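# Getting rid of window condensation on the cheap

I've rented draughty flats for years, so I've had plenty of practice at this (far more than I wanted!).
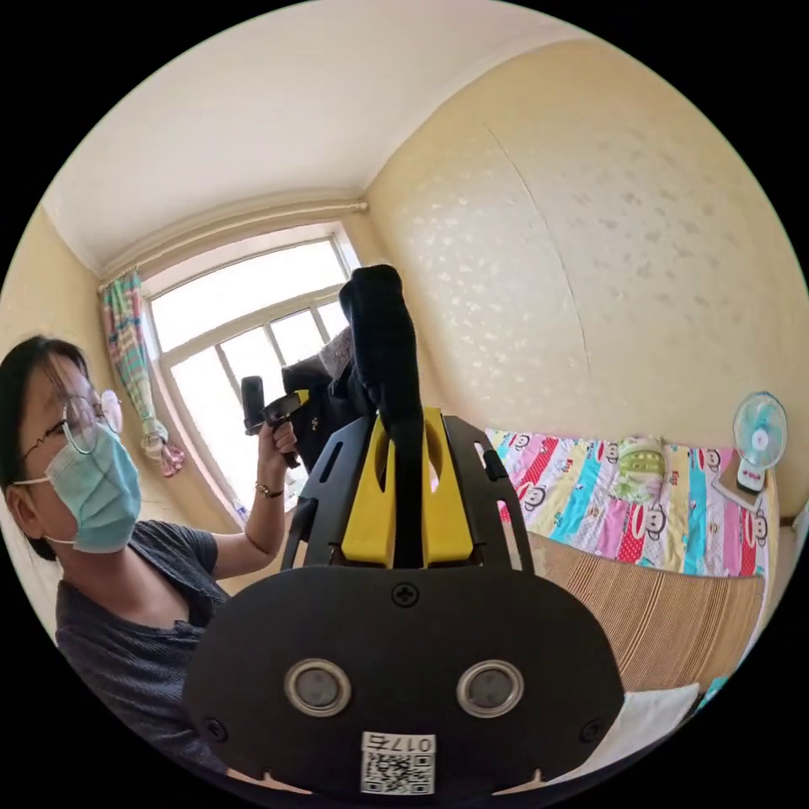

*Over by the window.*

First, wipe the glass every morning. I use an old flannel and wring it into a jug, and on one grim day last February I got 300 ml out of a single bedroom. Do the bottom of the frame too, as that's where the black spots start.

Next, let some air in. Ten minutes with the window wide open does more for me than leaving it on the latch all day, and the walls don't get as cold. If you've got trickle vents along the top, slide them open and leave them alone. Mine had been painted shut, so I ran a blunt knife along the edge until they gave.

Then pull the furniture forward a bit. My chest of drawers was jammed right up against the outside wall and the back of it was furry – lovely. A hand's width is enough.

For the really bad window I put up film:

1. Clean the frame with washing-up liquid and let it dry properly. Overnight is best.
2. Run double-sided tape all the way round. I bought a roll of Stiker and used 7 metres on one big window.
3. Cut the film larger than you need, stick the top edge, then work down the sides.
4. Go over it with a hairdryer until the wrinkles go, keeping the nozzle moving.
5. Trim the extra with a sharp blade.

You can't open that window again until spring, so pick one you don't mind losing, and never the one you'd need to climb out of in a fire.

Drying clothes indoors? Shut the door of that room and open its window a crack. The bathroom's good for this if the fan works.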